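About Trorkley

Trorkley is an independent website covering television interviews, talk shows and the business of booking guests. We publish from Bresley, a town that has never had a television station of its own, and we have readers in most parts of Canada and a fair number in Australia.

The site began as an email newsletter. It went out to a short list of people who worked in guest booking, mostly at morning shows, and listed who was appearing where that week. Readers started forwarding it to friends outside the trade, and those readers asked different questions. They wanted to know why the same actor turned up on four programs in two days, or why an interview that had been promoted all week ran for nine minutes. The newsletter got longer, and in time it moved to the web.

What we cover

Most of our work falls under sports figures, actors, musicians and people who have become known through a single news event. We report on upcoming interviews, exclusives, cancelled appearances, host changes and ratings. We also write about publicists and agencies when they shape what ends up on air, for instance when a host and a guest are represented by the same firm.

We don't report on the private lives of guests unless they have raised the subject themselves in an interview. We don't cover their children. We don't run anonymous tips about health, pregnancy or relationships, and sending them to us more than once won't change that.

The weekly listing is still the most read part of the site. It is updated each morning at 6 Eastern and covers daytime, late night and the larger podcasts. Times are given for the Toronto and Sydney feeds where we have them.
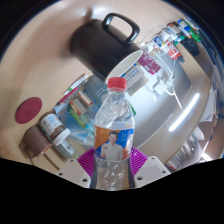
Photo: Trorkley

How we work

We have a staff of six, plus freelance writers who review individual programs. Three of the staff work on the listing and the rest report and edit. Everyone watches a lot of television. Reviews are written from the full broadcast, never from clips, and if a network has supplied a preview copy the review says so at the top.

Quotes from interviews are checked against the recording. Where a program has been edited between its first airing and the version put online, we quote the first airing and note the difference.

Corrections are added at the bottom of the article, with the original error described. We don't remove articles at the request of guests or their representatives. If something is wrong, we fix it. If something is right and unflattering, it stays.

The archive

Our interview archive now has 3678 entries. Each one gives the program, host, guest, air date, running time and a short summary of what was discussed. It can be searched by guest or by host. Older entries came from the newsletter and are thinner than the recent ones, and some are missing running times. We fill these in as we find recordings. If you have off-air tapes of Canadian daytime talk shows, particularly regional ones, we would like to hear from you. We can pay postage both ways.

The archive is free to use for students and researchers. Newsrooms and production companies that use it regularly are asked to take out a subscription.

Ownership and money

Trorkley is owned by Papadopoulos Media, a family company with no holdings in broadcasting or talent management. Our income comes from advertising, archive subscriptions and the Plarka Guide, a paid monthly report for bookers and producers. The Plarka Guide has its own editor, and its subscribers get no say in what appears on the site.

Staff may not accept travel, gifts or paid hosting work from networks or publicity firms. Tickets to tapings are accepted only for the purpose of a review.

Writing for us

We take pitches for reviews and features. Please send a paragraph or two, not a finished piece, and tell us which program you mean and when it aired. We reply to all pitches within 30 days. The next round of feature commissions is in March.

Contact

General enquiries, corrections and archive requests can be sent through the form on our contact page. Choose the right category from the menu, as each goes to a different inbox. Publicists with booking news should use the listings form and include the air date, time zone and network.

This page was last updated on Jan 23, 2026.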